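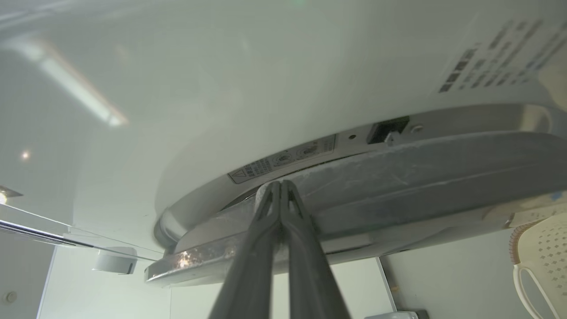

Closed fingertips at the edge of a washing machine door. The first step of laundry, and already the hard one.

A thread about laundry, and whether a machine can do it for us yet. I repair appliances for my living and I read about robots in the evening, so I have opinions from both sides. English is my second language, please be patient with me.

1/ People ask me this more and more at work. Usually they ask when I am lying on their floor with the drain filter in my hand. "When will a robot do this?" My answer today is: some of it, slowly, and with a person standing near.

2/ Start with the door. You and I open a washer door without thinking. We feel with the fingers where the edge is, we pull, and if it sticks we pull harder. A gripper with two stiff fingers has very little room beside that rim, and it must know how hard is too hard.

3/ I have replaced a lot of door latches. The little hook is a small part and it does not like to be pulled sideways. A person learns this angle when they are a child. A machine must be shown it, many times, and then shown again on a different model.

4/ Also the shine. A glossy white panel gives back every lamp in the room. I can look at a reflection of a light tube and know it is not a thing I can grab. For a camera this is a real question.

5/ Now the clothes, which I think are worse than the door.
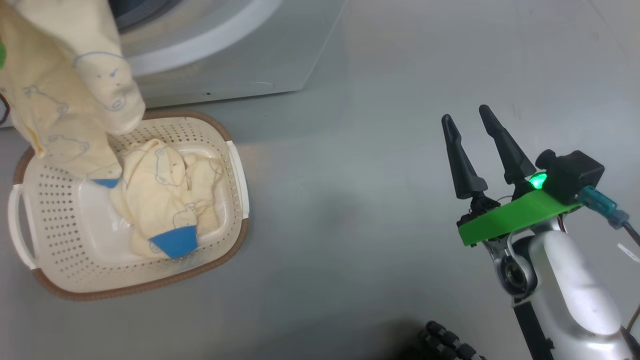 Baby clothes with blue bears, some in the basket and one hanging above it.

6/ Look how the yellow cloth lies in that basket. Where does one piece finish and the next one begin? Same colour, same bears, everything folded over itself. The blue cuff helps a little. My own mother would find the sleeve in one second with her eyes closed.

7/ Towels are easier, I believe. They are square and they have no arms. If somebody shows you a robot folding towels, be happy for them, but ask to see a baby suit after.

8/ Last September I went to a trade evening where a small company called Brosorix gave a talk on home machines. The speaker said they had recorded 3,081 attempts at moving clothing between a basket and a drum. I asked how many were socks. He laughed and said they were leaving the socks for later.

9/ I liked him for this answer. The Oringate people, the same evening, promised a full laundry room with no person in it in 2 years. I wrote it on the back of my parking ticket and I will keep the ticket.

10/ Some of you will say: change the washer, not the robot. Give it a motor on the door, a bigger opening, a basket that docks. I agree with this more than I did before. The Gutalix dryers in the laundromat where I do service already have a door that opens from a button, and customers with sore hands love it.

11/ But most homes will keep the washer they have. I still visit one Karppinen machine that is 34 years old. The door handle is my third replacement and the neighbour's dog has chewed the hose. Please bring your robot to that house and then we can talk.

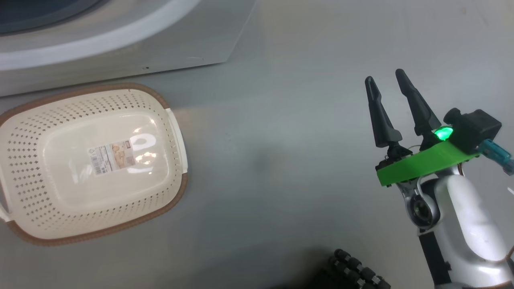 An empty basket on a grey floor, with the gripper open beside it.

12/ An empty basket is the nice part for any of us. Even here I would like to know how a machine decides it is empty. There is a paper label on the bottom with a printed picture. Is it a cloth? Is it rubbish? I know without checking. A machine has to learn that too.

13/ Then the price. My customer will pay for a repair if it costs less than half of a new washer. Would the same person pay $4,000 for an arm that only loads it? In my area, no. In a nursing home or a hotel basement — maybe yes, and sooner than we think.

14/ So my guess, from a man with a toolbox: loading and unloading comes first, in places with many same machines in a row. Sorting comes later. Finding the second sock, I will not give a date.

15/ If you work with these arms, I have one request. Write to me which washer doors give you the most trouble. I would like to compare with my own list.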